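Household robots: are we there yet, or is it still "next year"?

estent_mike_drop
Posts: 363

Every November my relatives ask when the robot is coming to do the dishes, since I'm the one in the family who works near automation. My answer used to be five years. I have been giving it for a long time now, so I thought I'd ask people who have their hands on the things. Can any machine you've used do one household or shop chore, start to finish, without you hovering?

palletjockey
Depends what you call a chore. We run a Farnero cell that takes cartons off a belt and stacks them. Same carton, same belt, all night. It's better at it than I was and it doesn't have a back to throw out. Ask it to stack two sizes it hasn't met and it stops and turns on a light. The light is for me.

sockdrawer60
So no, then.

palletjockey
Stacking cartons is a shop-floor chore. It does the chore. I go home at 6. I'm calling that a yes.

gripes_and_grippers
I'll take the other side. I spend my working hours on the unpacking problem, meaning gift bags, shopping bags, anything with a soft mouth and a handle. A box is polite. It has corners and it stays where you left it. A bag has a floppy handle that gets between you and whatever you came for, and then there's the paper.

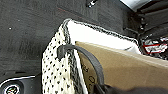 Paper is the part that ruins my afternoons. The arm has to decide whether it's the thing you want, the wrapping on the thing you want, or the background, and bright white paper under a strong light gives it very little to go on. Then there's cardboard with printing on it, which could be a box, a tag or a divider. My niece would have the whole bag on the floor before the planner finished thinking. She'd also have torn it, and we aren't allowed to count that as a success.

sockdrawer60
Why not just tip the bag upside down? That's what I do.

gripes_and_grippers
Suggested in my first week. Then somebody asks what's in the bag, and it's glassware.

uvis_owner
Going to defend the machines a little. I've had a Uvis floor unit for two winters. It does the kitchen and hall every night and I've stopped thinking about it, which is all I ever wanted from a chore. Yes, I pick the cords up first.

sockdrawer60
So you tidy the house for the robot.

uvis_owner
I tidy for my mother-in-law too and she's never once vacuumed.

estent_mike_drop
Has anyone tried one of the arms for laundry? There's a Ghaffari folding demo going around and it looks good.

gripes_and_grippers
It looks good on towels. Find me the one with a fitted sheet. Our own log had 1639 grasp attempts last I checked, and I'd let it near my kitchen on the strength of maybe a handful — supervised, plastic cups only.

palletjockey
Still think you picked a hard one on purpose. Put it in a box and my guy will have it stacked by morning.

gripes_and_grippers
People don't give each other pallets.

palletjockey
Speak for yourself.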